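4. What students did with two accounts of the same strike

4.1 Setting up the comparison

We come now to the part of the study we most looked forward to writing. The survey in Section 3 showed how thin the coverage of labor history was in the textbooks our schools had on their shelves. Zonura, the longest of them at about 1000 pages, gave the Broltevine mill strike a single paragraph, and that paragraph never said what the strikers wanted! It gave the year, named the river, and closed by noting that "order was restored." Hemari did a little better, with half a page and a map, but it too left out the demands, the vote to walk out, and everything that happened to the families over the winter.

So we put the textbook paragraph next to the real thing. The Hashemi collection holds letters, handbills and store ledgers from the strike, and its staff let us copy as many as we liked. We picked 11 documents that a tenth grader could read in one class period. Two of them flatly disagree about who locked the mill gate, and we kept both in on purpose. Teachers got the packet in October along with the Zonura paragraph, and were asked to hand out the paragraph first, let students write down what they thought had happened, and only then open the packet.

In all, 246 students took part. They wrote one short account before reading the packet and one after, and we scored both for the same things: whether a cause was given, whether more than one group of people appeared, and whether the student said where a claim came from. Two of us scored every account, and where our scores differed we read the account again together.

Figure 2. Flowers on a table. 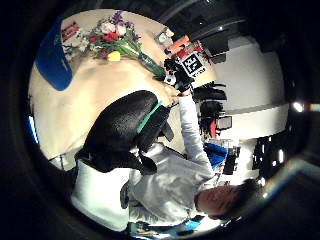

The first accounts were much alike. Most ran to three or four sentences and followed the textbook's order almost word for word. The mill owners rarely appeared as people who made choices, and neither did the strikers. Things just took place: a strike "broke out," it "lasted," it "ended." Students who did add something of their own usually added a guess about wages, which was a fair guess, though they offered it as plain fact and gave no source for it.

4.2 After the packet

The second accounts were a joy to read. They were longer, yes, but length is the least of it. Students argued! They took up the locked gate with real energy, and many came back to it two or three times in the same account, first trusting the foreman's letter, then noticing that he had written it months later to someone he owed money. Several students checked the store ledger against a handbill and found that the price of flour in the handbill was higher than the price the store had charged. We hadn't seen this ourselves when we built the packet, and we have since added the question to the teacher notes.

The gain in naming sources was the largest of the three. Before the packet hardly any student said where a claim came from. Afterward it was common, even among students who told us they disliked history and planned to drop it. The gain in naming causes was smaller and more mixed. Some students swapped one cause for another and stopped there, so that the strike was now "about the gate" and wages dropped out of the story. A few were so taken with the disagreement between the letters that they decided no account could be believed at all. We think this deserves more class time than our plan allowed, and a second period with the same packet would be our first change.

We also asked teachers for written comments, with no set questions, and these turned out to be among the richest material we have. Many were worried about time. The state test still asks for the year and the outcome, and a class that spends 30 minutes on one locked gate has to skip something else.

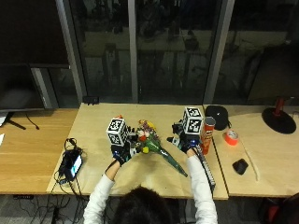

One teacher wrote that she had expected the packet to be too hard and had planned to read it aloud, but her class asked to keep it overnight, and the next morning they wanted to know what else the textbook had left out. She added that she now had no good way to answer them, and would we please send more.

We were glad to get that request, and we took it seriously. A second packet, on the Broltevine school closings, is being put together from the same collection. It will be shorter, and it will have a blank page at the back where students can list what they would still need to find.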